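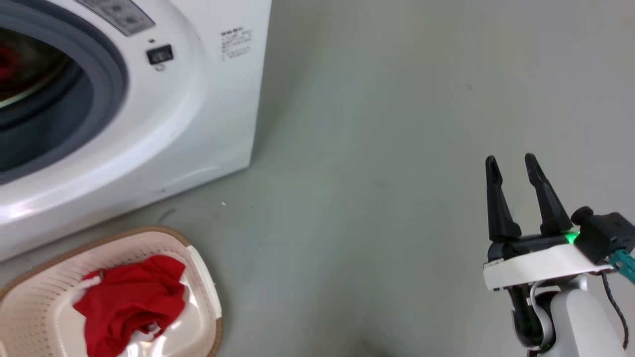
Vlastimil Hubáček would have started with the folding, and he has told everyone at Windurwood so more than once. Folding is where the hours go, he says, and loading a washer takes a person no time at all. He is right about the hours. Loading came first because it was the job people complained of most when we asked them in June.

Laundry Floor > Work and Machines > Galleries

Filed under: Automation at Work, Staff Stories

Windurwood washes clothing and small linens for guesthouses and private customers. Part of the work is done in front-loading machines close to the floor, and for the person on shift that means bending, reaching into the drum, checking that nothing is caught in the door ring, and bending again for the basket. The arms now share that work. They are run by Favik, which also handles repairs and the software.

The change has been smaller than some of us expected and it has landed in odd places. No jobs were cut. Two people moved from the machines to the sorting table, and both kept their hours and their pay grade. Sorting used to be done quickly by whoever was free. Now it is a post of its own, and it has to be, as the arms take what they are given. A sock inside a sleeve goes in as a sock inside a sleeve.

Ragnheiður Kirkegaard has worked the early shift through the whole change. Her back is better, she says, and her day is quieter, and she isn't sure she likes the second part. Loading was when people talked. At the sorting table you stand facing the wall and you read labels. She asked for the table to be turned so that it faces the room, and that was done the same week.

She also does the stops. When an arm halts, someone has to walk over, see why, clear it and start it again. In the first month there were 430 stops, most of them for a garment gripped by a fold too thin to hold. A stop is short, but it breaks up whatever else you were doing. The agreement with the staff now says that one named person per shift takes the stops and has no other fixed task while doing so. Before that was written down, the calls went to whoever was nearest, and that was usually the same person.

Training took longer than planned. Favik's course covered the controls and the stop button. It did not cover what to do with a queue of baskets when both arms are down, so the early shift wrote its own sheet. It is taped up by the sorting table and has been corrected in three different pens.

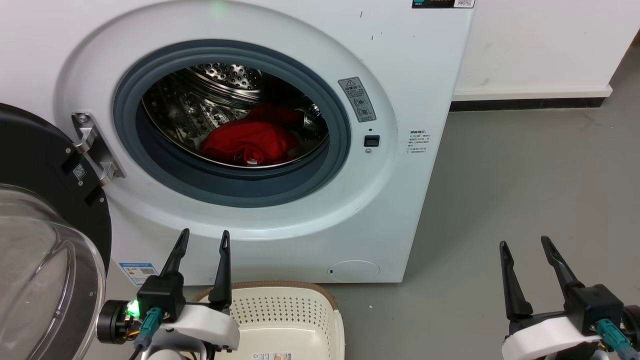 Door open, red garment in the drum, basket in front of the machine.

Delicates, anything with a loose trim and everything from the Vigfúsdóttir account are still loaded by hand. That was the customer's request. Hand loading is also kept up so that the shift can carry on without the arms, and each person does a turn at it.

The Prarberg site will decide on its own setup after its staff have spent a day with ours. Kirkegaard will show them the stops, and Hubáček has asked for an hour on folding.

Page updated 18 Jul 2024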